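Kidney Stones and the Long Wait Between Attacks

Most people who have passed a kidney stone can name the hour it began. The pain starts in the flank, under the lower ribs, and moves toward the groin over minutes or hours. It comes in waves, and many patients find they cannot sit or lie still. By the time they reach an emergency department they are often pale, sweating and vomiting.

A stone may have been present for months or years before that hour. Stones form when minerals in the urine become concentrated enough to crystallize on the lining of the kidney. While they remain there they seldom cause trouble. The pain comes when one drops into the ureter, the narrow tube leading to the bladder, and blocks the flow of urine behind it.

The renal clinic at Haworth follows 515 adults who have had at least one stone. Its director, Dr. Remedios Espiritu, believes the period after the first attack receives too little attention. "The patient goes home, the pain is gone, and life resumes," she says. "We may not hear from them until the second stone, and by then several years of prevention have been lost."

What the stones are made of

The majority of kidney stones contain calcium, most often joined with oxalate, a substance found in many plants and also made by the liver. Others are composed of uric acid, which settles out when the urine is too acidic. A smaller group, known as struvite stones, is associated with infection. Cystine stones are rare and result from an inherited condition.

The distinction matters because treatment differs. Uric acid stones can sometimes be dissolved by making the urine less acidic with prescribed medication. Calcium stones cannot be dissolved in this way. Patients are therefore asked to strain their urine during an attack and to bring in any fragment they recover. Dr. Babatunde Ezeani, who oversees the clinic's laboratory, would like to see more of them. A fragment the size of a sesame seed is enough for analysis, he notes, and the result may guide care for decades.

A common misunderstanding concerns calcium in food. Patients who learn that their stone contained calcium frequently stop drinking milk and eating cheese. The clinic advises against this. Calcium eaten at meals binds oxalate in the bowel, so that less of it reaches the kidneys. Supplements are a separate question and should be discussed with a physician.

Salt in the working day

Sodium receives less notice than calcium, although it has a strong bearing on risk. As the kidneys excrete more sodium, they also release more calcium into the urine. Much of the salt in an ordinary diet is already in the food when it is bought, in bread, canned soup, deli meats, sauces and packaged snacks.

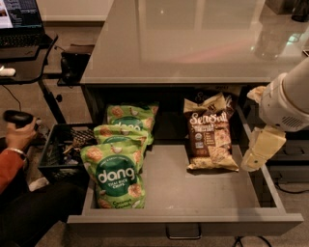 Photo: Tülin Karaca

Perihan Kılıçarslan, the clinic's dietitian, asks new patients to keep a food record for three days, one of which must be a day off work. She reads labels with them line by line and compares the sodium figures between brands. She does not hand out a list of forbidden foods. Her patients agree on two or three changes at the first appointment and review them at the next. Animal protein is usually raised at the second visit. Large portions of meat, poultry or fish can raise uric acid and lower urinary citrate, a natural inhibitor of stones.

Fluids remain the foundation of prevention. Patients are generally advised to drink enough to produce at least two and a half litres of urine a day, which for most adults means drinking more than that, particularly in hot weather or during heavy labour. Water is preferred. People with heart failure or advanced kidney disease may need to limit their fluids and should follow the instructions of their own physician.

Ozan Kurtuluş, a roofer, had his first stone in December and his second the following summer. He now carries two bottles to every job and finishes one before the noon break. His most recent scan showed no new stones. "I was drinking coffee until lunch and nothing after," he recalls. "I thought that was normal, and for the fellows I worked with it was."

Treatment when a stone will not pass

Small stones often pass without a procedure, with pain relief and time. Larger ones may require shock wave treatment, which breaks the stone from outside the body, or ureteroscopy, in which a thin scope is passed through the bladder. Very large stones may call for surgery through a small incision in the back.

Fever or chills together with flank pain should be treated as an emergency, as an infected and blocked kidney can become dangerous within hours. The same applies to anyone who has only one kidney or who is unable to pass urine. Pregnant patients with suspected stones should also be assessed without delay.

For patients with repeated stones, the clinic arranges a 24-hour urine collection, normally several weeks after the attack and while the patient is eating as usual. The test measures volume, calcium, oxalate, citrate, sodium and uric acid. Collection jugs and written instructions are available at the Haworth front desk on weekdays, and completed samples are accepted until noon.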